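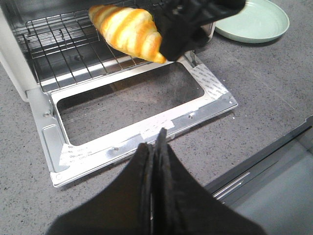 Croissant, gripper, toaster oven with the door down. Breakfast, more or less.

CAN IT DO THE TOAST YET?

Quick one this issue, we go to print in an hour and I still have the parking notice to do.

Plenty of you wrote in after the October piece asking whether the kitchen robots are any closer to being worth the bench space. Short answer, closer. Longer answer, depends what you call a chore.

Jong-dae Yoon at Tunlow has been running the toaster oven job for a while now. Pastry in, pastry out, door open, door shut. Sounds like nothing. He reckons the door is the worst of it, becuase it swings down on a hinge and the arm has to follow the curve and not just yank. The wire rack is next worst. Things catch on it. And a croissant is a rotten shape to pick up, fat in the middle and pointy at the ends, squeeze too hard and you've got crumbs.

His numbers: 196 good runs in the last lot of 2,000 when they started. Not great! The newest batch was 16 misses out of 100, same oven, same pastry. Change the colour of the plate and he wouldn't like to promise anything.

Dilel and Khoo are both chasing the same sort of work, Dilel more on the shop side (stacking, boxing, labels). Khoo wants laundry. Good luck to them, I've seen fitted sheets beat grown adults.

What I'd want before one came near my place: it wipes up after itself, it knows a hot tray from a cold one, and it doesn't take ten minutes to make a snack. Jong-dae says two of those are a fair way off and wouldn't say wich two.

Knobs are still a headache too. Two on the front of this oven, one over the other, and a small turn either way is the diffrence between warm and charcoal. 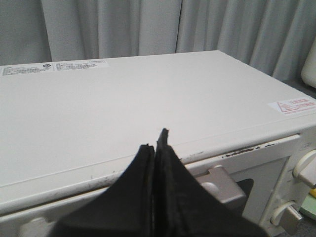 WHAT STULARI IS UP TO

Shelf-filling trial starts in the smaller shop next month, after hours only. Tins first, then cereal boxes, eggs not on the list. More when they send me the dates.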